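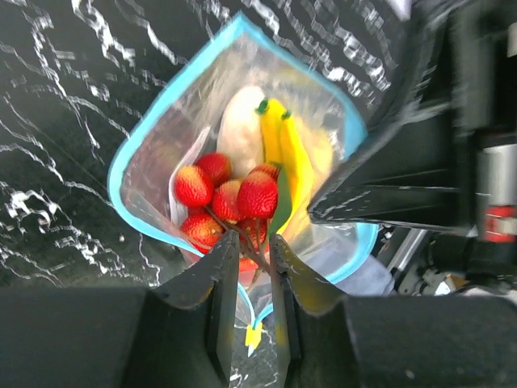 Figure 3. Strawberries and bananas sharing one zip-top bag.

4.2 Mixed bags and the problem of the soft neighbour

Households in our study held firm views on what may travel with what, and broke them daily. Of the 1,773 packed bags logged in July, the mixed fruit bag (Figure 3) was the kind most often condemned in interviews and among the most often found in the fridge. Cillian Foley's coding scheme had first filed it under "errors". It was moved to "ordinary practice" once the errors outnumbered everything else.

The clear zip-top bag owes some of its popularity to letting the packer see the fruit, though glare and wrinkles in the plastic take back part of the favour. Its shape matters more. A bag held with the opening up narrows towards the bottom, and whatever goes in first tends to carry the rest. Most of our 26 participants said heavy fruit belonged underneath. Several said so while putting a banana on top of a strawberry.

Stems and leaves were a second point of dispute. Strawberries were usually packed with the green left on, which one participant called "keeping them fresh" and her husband called "not bothering". Bananas joined at the stem were seldom separated, even when the pair had to be coaxed in at an angle. Mtshali and Egan describe a similar loyalty to the bunch in their lunchbox interviews. We return to bruising, and to who gets blamed for it, in Section 5.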